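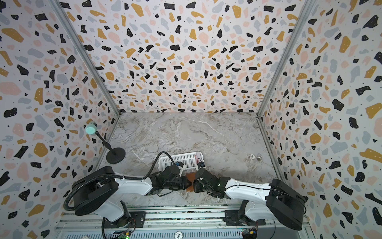 Vasilică Roman

1/14/18 – 5 min read

I have lived with the Joltero two-arm bench kit for 28 days now, and I'd like to like it more. Clava sells it as a pair of arms that share a job. Mine share a job the way my cousins share a bill.

The trouble is two-handed holds. With a gripper on each side of a flat brown piece of wood, the left arm now and then decides it has lost contact and squeezes harder. The right takes this personally. You get a creak, then error 241, then both arms lock with the thing still pinned between them. The manual's advice for error 241 is "remove the load". With what, it doesn't say.

Worse is the stop button. It cuts the left arm at once and the right one a beat later – long enough to drag whatever they're holding sideways. I keep my fingers well out of it.

One-armed work is fine. Set it up with the white basket and the little tray with the red and blue cards, a gripper over one end of the basket and the other just off to the side, and I have no complaints about reach.

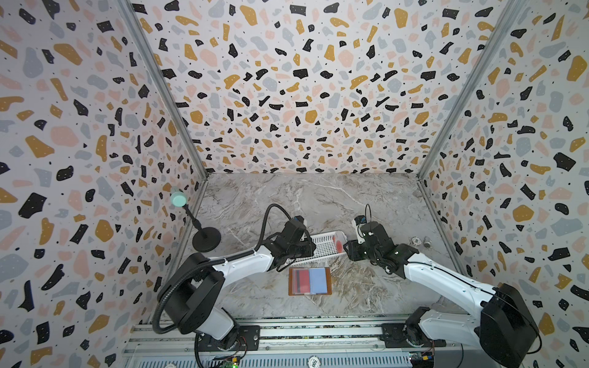 Should you buy one?

At 300 less, perhaps. Moldovan, the Sernuncombe dealer, promises a firmware fix in March. I'd wait for it.

14 comments · 3 shares
Back to top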